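Server Load During a Scheduled In-Game Event: Project Report
Group 9 — Ruxandra Roman, Timo Böttcher, Marthinus Ntuli

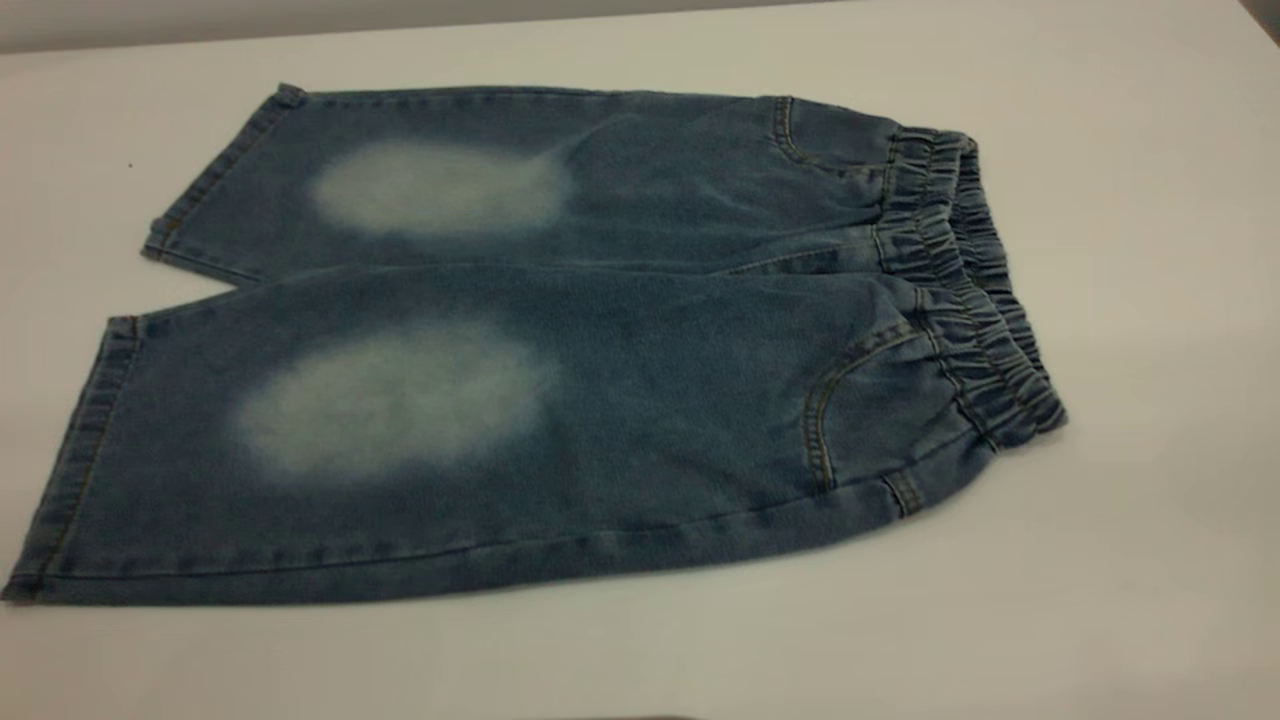 1. Background

Brimaline is a small online multiplayer game built by our course group on the Gulus networking library. Players share one map and trade items between rounds. In February we ran a timed event in which a storm closed the harbor area and every connected player was moved to the lighthouse.

2. Method

The event was tested with scripted clients on one lab server. Each client logged in, walked a random path and sent a position update 22 times per second. We set the limit at 600 clients. Server tick time was logged from login until the storm ended. The move to the lighthouse was first sent as a single broadcast, then in a second run as staggered batches.

3. Results

In the broadcast run the server stopped accepting updates with 553 clients connected. The log shows the outgoing queue filling as soon as the move began — each client requested the full item list of every other player in view. In the batched run all 600 clients stayed connected, but the last batch reached the lighthouse 9 seconds after the first. A human player would notice this delay.

4. Limitations

Scripted clients do not chat, trade or reconnect after an error. Chat traffic was left out of both runs. The lab network has very little packet loss, so the figures should not be applied to home connections.

5. Further work

Item lists should be sent only when a player opens the trade window. Timo Böttcher has started this change on a separate branch; it has not been load tested.

Supervisor: Edeltraud Stöcker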